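A Winter Visit to the Felance Model Engineering Show
Posted Jan 20, 2025 by Mabli Gethin

I had been promising myself a trip to Felance for years, ever since my uncle came home with a carrier bag full of brass hex bar and a grin you could see from the road, and this winter I finally went. It was a long drive in the rain and I left far too early, so I was sitting in the parking lot with a thermos well before the doors opened (I wasn't the first, either! There was already a line of very patient people in very good coats).

Admission was $12 at most shows I go to, so I was braced for it, but Felance still lets you in for less if you bring a model for the display tables. I had packed my little horizontal mill engine, the one with the crooked eccentric strap, and a kind man at the door waved me through and gave me a sticker for it.

The main hall

The big loop track runs down the long side of the hall, and the first thing I saw on it was a 2-inch scale traction engine parked beside it under a sheet, waiting for its owner to finish breakfast. Farther along was the Nimadov beam engine, which I had only ever read about in club newsletters. It has 123 separate castings and the builder made his own patterns for every one of them. We talked for a long while about lagging strips and whether mahogany is worth the bother. He thinks it is. I came away half persuaded, and then I remembered the price of mahogany.

Next to him was a very pretty stationary engine from the Kırmızıgül workshop, finished in a deep red with thin cream lining. The lining was all done with a bow pen, freehand around the curves, and I would dearly love to know how. The young woman looking after the stand told me the secret is thinning the enamel more than you think you should and wiping off the bad ones before they dry, and she had wiped off plenty. I found that very comforting.

Small engines and one loud one

The hot air engines had a table to themselves, ticking away over their little burners, and I could have stayed there until lunch. One of them was running at 310 revolutions a minute on a flame no bigger than a birthday candle's, with a card propped beside it giving the bore, the stroke and a rather stern request not to touch the flywheel. Across the aisle somebody started up a four-stroke with open exhausts and all of us jumped, and then of course we all went over to look at it.

I bought far too much, as usual. A set of BA taps, a bag of bronze offcuts, two back issues I am fairly sure I already own, and a small dividing plate with 42 holes in the outer ring that I have no plan for whatsoever. It was just too nice to leave.

The afternoon talks

After a cheese sandwich and a slice of lemon cake, I went along to hear about Zuser, the narrow gauge tank locomotive that has been under construction for longer than some of the audience had been alive. The talk was mostly on the boiler. The first set of tubes had to come out after the hydraulic test, and the speaker described getting them out in such loving detail that the woman beside me had to put down her coffee. The frames are finished, the cylinders are bored, and there was some cautious talk of a steam test in February. I have written it on the kitchen calendar in pencil.

The questions ran well over time, mainly on silver solder, and then turned into one of those conversations that carries on down the corridor and into the tea line. I learned more there about flux than I have from any book.

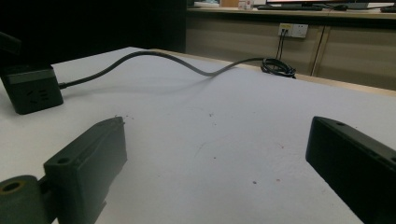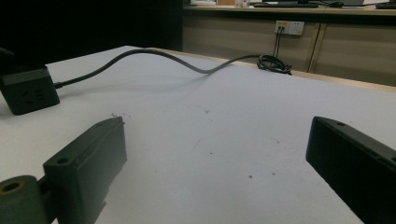

White tabletop and black power strip.

Getting there and what to bring

The hall is signposted from the main road, though the last sign is behind a hedge and I sailed straight past it. Parking is free on the grass side, so wear boots. The stairs up to the gallery are steep, but there is an elevator by the restrooms and the people on the desk will point you to it.

Bring cash for the secondhand stalls, a tape measure, and a drawing of whatever it is you are stuck on. I took my eccentric strap problem around to four different stands and got four different answers, and I have started on the second one. The machining is done and the new strap is sitting on the bench waiting for me to find the right size reamer.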